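Letterboxed Input and Coordinate Errors in a Vision-Based Tabletop Planner

Student project report, final version
Project group Teuber
Submitted Tue 2 April

1. Background

The Teuber stack is the course software for bimanual tabletop tasks. It has three layers. Varham is the perception module and turns a rendered head-camera view into a list of objects with a class, a mask and a point on the table plane. Esov is the task planner and decides which arm does what and in which order. Below Esov sits a joint-space controller that we took over unchanged from last year's group. All work in this report was done in simulation.

Our assignment was to find out why Esov rejected so many plans that looked feasible to a person reading the log. The previous report put this down to the reachability check being too strict and recommended loosening its margin. We tried that first. It raised the number of accepted plans and also the number of collisions between hand and dishware, so we put the margin back and looked further up the pipeline.

2. How the pipeline handles an image

The simulator renders a wide image. The segmentation network in Varham expects a square one. To avoid distorting the picture, the loader scales it to the full width and pads the remaining height with black, half at the top and half at the bottom. After inference the masks have to be mapped back from the padded square to the original render before the camera model is applied. If this step is skipped or done with the wrong offset, every point is displaced along the image's vertical axis. On the table that comes out as an error in depth, away from or toward the robot base.

The mapping existed in the code. It was implemented in two places: once in the mask post-processor and once in the function that computes the grasp point. The first version used integer division for the pad height, the second used rounding. For most render sizes the two agree. For the size used in the kitchen tasks they differ by one row, and this is harmless. The serious problem was that the second function also read the pad height from a configuration file that had been written for a different render size. Masks were mapped correctly and grasp points were not.

3. Symptoms

The failure was hard to see because our visualizer draws masks only. They lay neatly over the objects, and everyone who looked at them concluded that perception was fine. Grasp points were printed as numbers in the log and compared with nothing. 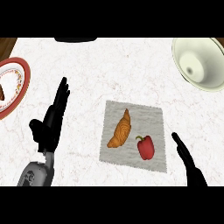 Varham's output for a layout like this has to keep three kinds of element apart: items that can be grasped, surfaces that items rest on, and things that belong to the robot. The class list we inherited had no rule for the second kind. A cloth was an object like any other, with its own grasp point at the centroid of its mask. With the croissant on the left half of the gray cloth and the red pepper at its lower right, the centroid of the cloth falls in the region between the two foods, and Esov would sometimes produce a pinch grasp there. The black bands at top and bottom cause a related difficulty. The arms come in from below and the right wrist runs straight into the lower band, black against black, so the network has no edge to work with at that place. Its arm mask frequently spilled into the padding. After back-mapping, those pixels had coordinates beyond the image, and the old code clamped them to the last valid row, producing a thin strip of "arm" along the bottom of the render.

The strip mattered more than its size suggests. Esov treats arm pixels as occupied space for the opposite arm. A strip running toward the left was enough for it to declare the lower part of the table blocked and to look for a path over the far side. Many of the rejected plans we were asked to explain had been rejected at this point, before the reachability check was called at all. The log message was the same in both cases.

4. Changes

4.1 Single transform object

We removed both back-mapping functions and replaced them with one object that is created by the loader at the moment of padding. It stores the scale and the offsets and travels with the image through the network call. Mask post-processing and grasp point computation both receive it as an argument. There is no default value, so code that forgets it fails at once. The configuration entry for pad height was deleted.

4.2 Valid-region mask

The loader now also emits a binary mask of the area that contains image content. Predicted masks are intersected with it before any other processing. Pixels in the padding are discarded and never clamped. We considered padding with the mean color of the render so that black parts would stand out, but the network had been trained on black padding and we did not have time for a second training run.

4.3 Support relation

Flat classes (cloth, tray, placemat) are now flagged as supports. A support gets a grasp point only if no other mask lies on it by more than a threshold fraction of that mask's own area. While it is loaded, Esov may plan a place action onto it or a pick action from it, and nothing else. Plates and bowls were left in the object class. A plate with food on it should really be handled the same way, but our tasks never ask the robot to move one.

4.4 Partly visible objects

Objects that touch the border of the valid region are marked as truncated. Their centroid is unreliable, and the old planner used it regardless. In the new version a truncated object counts as an obstacle, with its outline inflated on the border side, and cannot be a grasp target. A request naming such an object returns a separate error code. This is conservative -- some truncated objects could be grasped safely at a visible rim -- but it is easy to reason about.

4.5 Visualizer

Grasp points are drawn as crosses on top of the masks. The change took less than an hour and would have saved us most of November.

5. Evaluation

We evaluated on the Plirnura layout set, which holds 1202 generated table layouts with one request each. From it we set aside 70 layouts for manual inspection. The remainder was used for automatic checks only: does every grasp point lie within its own mask, does any arm pixel lie outside the valid region, and does the planner finish.

The first check failed often with the old code, mostly for small or flat objects, where a vertical shift is enough to leave the mask altogether. With the new transform it fails only for strongly curved shapes whose centroid lies in the hollow of the curve. This is a property of using centroids and has nothing to do with padding. The second check passes by construction and is kept as a regression test.

For the manual set, each layout was planned with the old and the new code, and two of us read the resulting plans without knowing which version had made them. We judged whether the first action was sensible: correct arm, correct target, no contact with anything on the way. The new version was preferred or judged equal in all but 10 layouts. In most of those the cause was the truncation rule, which refused a target that the old planner had reached without trouble. In the others the arm choice flipped between left and right because the target lay close to the midline, and neither choice was clearly better.

Planner timeouts were set to 30 seconds in both versions. The new code reached the limit less often. We assume this follows from the missing strip, as the search no longer has to go around it, but we did not isolate the effect.

6. Open problems

Dark hands on dark objects remain difficult. The valid-region mask cleans up what happens in the padding and does nothing for a black gripper in front of a black pan. The simulator knows the joint angles, so the arm silhouette could be rendered from the kinematic model and subtracted before segmentation. Varham would then need no arm class. This is the change we would make first if the project were extended.

The support flag is set per class by hand. A cloth that has been folded or bunched up is still flagged as flat, and a place action onto it may be planned. Height information from the depth channel would settle this. The channel is available in the simulator, but Varham does not read it at present.

Rejection messages in Esov have been split by cause, but the codes are not stable yet. Groups that parse the log should read them from the header file and avoid hard-coding the numbers.

7. Notes for the next group

The transform object is in the loader directory of Varham, together with its tests. Run these tests after any change to the render size. The old configuration files will still load, with a warning that the pad height entry is ignored. The support threshold is in the Esov settings; we tuned it on the kitchen layouts only, and it will probably need another value for the workshop layouts. The scripts for the manual comparison are in the evaluation directory and expect both planner versions to be built side by side.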